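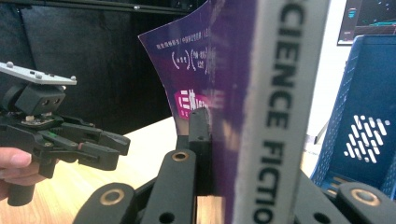 More than one of last year's sorters told us the work was slower than they expected, and that paperbacks took the longest because the covers curl and each one has to be checked by hand. Please keep that in mind before you apply.

Tanside Books is hiring part-time book sorters for its used book room on Ruppert Street. We have a backlog of 3,801 donated books, over 800 of them in Chinese, mostly fiction and science fiction. The job runs from March until the backlog is done.

What you will do:
Check covers, spines and pages for damage
Flatten bent covers under the press boards
Enter title, author and condition in the Plernero catalog
Stand finished books upright on the carts by language

What we need:
Careful hands and steady attendance
Basic computer skills
Reading knowledge of Chinese for two of the five positions. Please say in your application whether you read simplified, traditional or both.

Shifts are 9 a.m. to 1 p.m. or 1:30 to 5:30 p.m. You will be on your feet for part of the shift and will lift boxes up to 30 pounds. Training is paid. Gloves and dust masks are supplied.

Apply at the front desk, 223 Ruppert Street, or leave a message at extension 352. No resume needed. Applications close at the end of February.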